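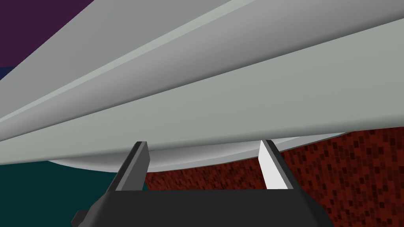

Search tickets Enter keyword or ticket no.

Pruvton Help Desk – Simulator add-on
Posted Friday by Support, Zelmont team

Status: open, waiting on customer
Product: Pruvton wrist view pack, trial licence

Customer reports that large objects block most of the wrist view once the gripper is close. Grasp scoring then drops to zero and the run stops with error 52. Small objects score as normal.

09:40 – Asked for the scene file and the run log. Both received.

10:15 – Loaded the scene on our side. Same error at the same step. With the big grey part in view, the fingertips are at or very near its underside and there is hardly any outline left for the scorer to work from.

10:50 – Moved the wrist camera back in the settings by 4 cm. Error gone, but the scorer now picks the wrong edge on 3 of 11 runs. Not a fix.

11:30 – Checked the textures. Swapping the speckled red surface for a plain one made no difference, so we put it back.

13:05 – Turned off "require full outline" under Scoring > Limits. All 11 runs finish. Scores look low but steady. This setting is on by default in the trial and the manual doesn't mention it – raised with the docs team.

14:20 – Sent the customer the steps:
Close the scene.
Untick "require full outline".
Clear the score cache, then reload.

15:45 – Customer says it works on the Rindia arm but the Chukwu arm still stops with 52. Asked for the Chukwu config file. The cache may not have been cleared for the second arm.

Last updated: Friday, 16:10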